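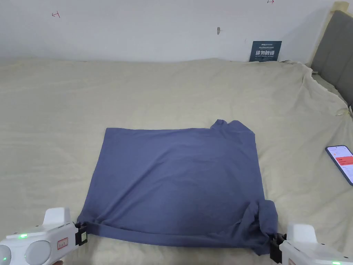
Marwan Farah wrote:
> Is the folding station still on for the Metska open day in June?
> And what does a visitor get to see?

Yes, 2 pm. Hand-held grippers only, one operator, garment folding on a bed. Each run is one garment, flat to folded, and we log it as pass or fail against the Dzene criteria. Last rehearsal: 100 runs, 91 passes. Most fails were at the hem.

Groups of eight at most. Please send me your list of names by noon the day before.

Iida Salminen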